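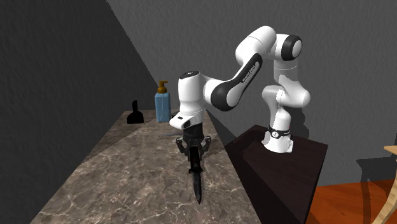

3 min read

Buying an arm for the Iltevville bench: FAQ
Answers by Kamrul Howlader, equipment planning. Last edited in July.

Is the Fluvum quote the full price?
No. It covers the arm, the controller and the gripper. Mounting, safety sign-off and training are on a second sheet, and you should ask for that sheet before you talk to your manager.

The Pramanik brochure says it pays for itself in 7 months. Does it?
I'd like to see the math. Their figure assumes 200 picks an hour with no stoppages. I have asked three times for a site that runs at that rate and I'm still waiting.

We have simulation runs. Why not budget from those?
They're good for checking reach and layout. They won't tell you what a service visit costs, or how long you wait for a spare finger.
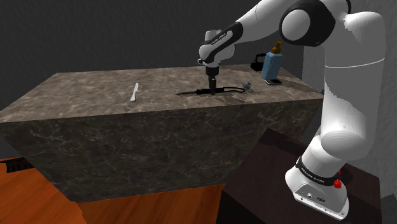

Gripper money is where most of our requests come up short. People price one pair of fingers and assume it will handle whatever turns up. Go through your own items first. A butter knife lying flat on stone is a different pick from a tool with a cord trailing off it, and a phone lying flat is different again. If the vendor only demos blocks, send them your worst three items.

Should we lease through Cluteo?
Maybe, for a trial. Read the return clause. The minimum term is 13 months and shipping back is on us.

Can we skip the service contract in year one?
You can. Put the same amount in the repair line, and expect me to ask about it.

Who approves the request?
I do the first read. Send both quote sheets and your item list together.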